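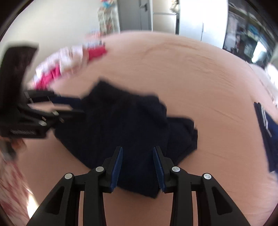

4 Before the first fold: how a garment gets laid out

Figure 2. A very dark navy garment, plain and loosely spread at an angle on a peach-beige sheeted surface.

The part of folding that gave us the most pleasure to study is a part that most of the people we spoke to did not think of as folding at all. A garment comes out of the basket in a lump. A little later it is flat, the right way round and ready for its first crease. Between those two moments there is a short spell of tugging, turning and patting that has hardly been written about, and we think it deserves a section to itself.

We call this spell the laying out. In the home sessions at Tollach it was often over before the person had finished the sentence they were speaking, and when we asked them afterwards what they had done, many said "I just put it down". They had done a great deal more than that! They had found an edge, worked out which edge it was, decided which way up the piece should go and got rid of whatever was tucked underneath. Section 5 deals with the creases themselves. For now we stay with the cloth before it has any.

4.1 What counts as laid out

We had to agree on an end point, and it took longer than we expected. Our first rule was that a garment is laid out when all of its outline can be seen from above. That works nicely for a tea towel and badly for almost everything else. A long-sleeved top may be laid down with both arms already behind its back, on purpose, and the person will call it ready. Trousers are very often laid with one leg over the other from the start. Under our first rule neither would ever have counted.

The rule we settled on, after a long afternoon with Américo Marinho and a pile of school jumpers, is that a piece is laid out when the next thing done to it is a crease that stays in. This puts the decision in the hands of the person folding, where we think it belongs. It does mean that the end of the laying out can only be marked by looking at what follows, so a single still can never settle the matter. Figure 2 is a good case. The garment is loosely spread, with a raised pointed corner at the upper left and a smaller folded section with layered edges projecting to the right. Taken on its own, that layered section could be a piece of the garment caught under itself, or something put there deliberately. We have gone back and forth on it more than once, and we have left it unmarked in the coding.

4.2 Corners first

The first thing people look for is a corner. We had expected seams to matter more, or labels, or the neck opening, and those do come in later. But the opening move, over and over, is to get hold of something pointed. A point tells the hand that two edges meet there, and from a point it is possible to run along one edge or the other until something familiar turns up: a cuff, a hem, a shoulder.

Points can mislead, of course. Cloth that has been dropped makes false corners wherever it doubles over, and these can look every bit as sharp as the real ones. The garment in Figure 2 has a raised point at one end and, lower down, tapers to another. We would not care to say from the picture which of them, if either, is a true corner of the piece. People folding at home meet this question many times in one basket, and they answer it by feel. A true corner has a hem or a seam with some thickness to it. A false one is only a bend, and opens out when it is rubbed between finger and thumb. Several people in the Tollach sessions rubbed every point they picked up, very lightly, and were surprised and rather delighted when we told them so.

There is a lovely difference between people here. Some let go of a false corner and start again somewhere else. Others keep hold of it, slide along the bend until it runs out, and use it as a road to the real edge. We named the second habit "following". Following is slower for a small piece such as a vest. For a big one it seems to save a lot of turning over, and the people who fold a lot of bedding nearly all do it.

4.3 Dark cloth

Dark clothes deserve a few paragraphs of their own. Everyone complained about them. In the interviews the word "black" came up in answer to almost any question about what is tiresome in the laundry, and it took us some time to see that people meant several different troubles by it: fluff, odd socks, and the plain fact that it is hard to see what you are doing.

The last of these is the one that matters for laying out. On a light shirt the faint shadows inside the cloth tell you where a layer ends, where a pocket sits and whether a sleeve is trapped underneath. On a very dark garment those shadows sink into the colour. The one in Figure 2 does have folds, but they are faint and hardly to be told from the rest of the surface. What the eye is left with is the outline, which stands out very clearly against the pale sheet, and the places where the cloth rises enough to make a ridge.

So people folding dark things work from the outside in. They look round the outline for anything that sticks out and deal with that first. Then they go over the middle with a flat hand, and here touch does the job that sight was doing before. One woman in Cledus closed her eyes for this part and was quite unembarrassed about it. She could find a trapped belt loop through two layers of cotton. We tried it ourselves back at the office, and it does get easier with practice, though none of us came anywhere near her.

We had guessed that dark pieces would be smoothed more often than light ones, and in the sessions we watched they were. We hold this loosely. Dark pieces were also more likely to be heavy pieces, trousers and sweatshirts above all, and heavy cloth gets smoothed more in any colour. Pulling those two apart would need matched pairs of garments, which we would dearly like to try.

4.4 The surface underneath

What a garment is laid on matters more than we had allowed for in planning. We noted 4 kinds of surface: bare tabletop, sheeted surface, ironing board and lap. Each has its own manners.

On a bare tabletop cloth slides. This is a help when a whole piece needs turning round and a nuisance when only one sleeve does, as the rest comes along for the ride. A sheet grips a little. You can pull out a corner and the far side will mostly stay where it was, so the work can be done bit by bit. The price is that the sheet can be dragged too, and then there are two sets of wrinkles to deal with. Ironing boards are narrow and make people fold early, before the piece is really flat. Laps are for socks, pants and babies' things, and we grew very fond of lap folding, but it hardly has a laying out at all.

Colour matters as well. A plain, pale surface under a dark garment makes the outline easy to read at a glance, and the same surface under a cream blouse does nothing of the kind. In our interviews a few people said they liked to fold on whatever sheet was already there and had never thought about its colour. One man had, and he kept an old yellow tablecloth for the purpose. He said it was good for everything except his daughter's football kit.

4.5 Angles

Very few garments land square. Most arrive at a slant to the person folding, and what happens next divides people neatly. Some straighten the piece before they do anything else, so that the hem lies along the near edge of the table. Some leave the piece where it is and walk round it, or lean. And some fold on the slant from start to finish and only square things up when the piece goes on the pile.

We first took the slant folders to be the careless ones, and we were wrong about that. Their piles were as even as anybody's. What they seem to do is treat the garment as its own ruler, matching shoulder to shoulder and cuff to cuff, with no thought for the table. The straighteners use the table edge as a guide and are a bit lost without one, which became plain when we asked them to fold on a wide bed. We would love to know whether people learn one way or the other from whoever taught them. The interviews hint at it, and in May we plan to go back to Tollach and ask parents and grown-up children in the same families.

4.6 Notes on the coding

Laying out was coded from the first touch on a piece to the start of the first lasting crease. Touches that only moved a piece out of the way of another were left out. Where a person put a piece down and came back to it later, both spells were coded and joined. False corners were marked only where the hand could be seen to let go or to follow; a point that was never touched was not coded, however tempting it looked. Pieces turned inside out during laying out were kept in, with a separate mark, and are taken up again in Section 6 together with buttoned shirts and fitted sheets.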